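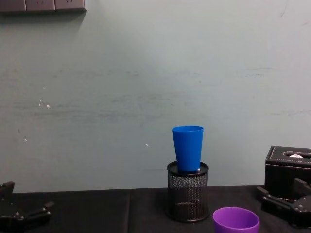

Blue cup on a mesh pencil holder, black table.

Identification of terns in their first autumn continues to present difficulty to observers at the Alville lagoon. The following notes concern Common Tern and Forster's Tern, both of which pass through the site in numbers, and are offered to members who submit records to the regional list.

Juvenile Common Terns show a dark carpal bar along the leading edge of the folded wing. In good light this mark is visible at considerable range. Forster's Tern of the same age lacks a strong bar and has a dark patch through the eye, with the nape left pale. Worn adults of either species may lose much of the black cap by the end of summer, and the forehead should be treated with caution.

Bill color is of limited value. Gaétan Cormier examined 42 photographs submitted from the south dike and found that bill color alone had led to misidentification in eight of them. In most of those cases the bird was facing the observer and the eye patch had been overlooked.

Calls are more dependable. The Common Tern gives a drawn-out, falling note, harsh at the start. Forster's Tern has a shorter and lower call with a nasal quality. Observers who are new to the group are advised to spend a morning at the sluice, where both species feed within 50 yards of the path.

Records of Arctic Tern require a full written description. Two were received last year, and one was accepted. The accepted bird, found by Océane Sawatzky in May, was an adult in breeding plumage seen at rest beside Common Terns, and the short legs were noted by all observers present. Darlene Poirier has kindly supplied sketches of the wing pattern in flight, which will be posted separately.

Observers are reminded that the gravel island is closed during the nesting period. Terns should be viewed from the dike only.

Search this blog
Enter keywords

Recent posts
Shorebird counts at the Cokow flats
Gull roosts in winter: a second note
Sheila Mapplebeck on keeping a field notebook
Access changes at the Arrieta overlook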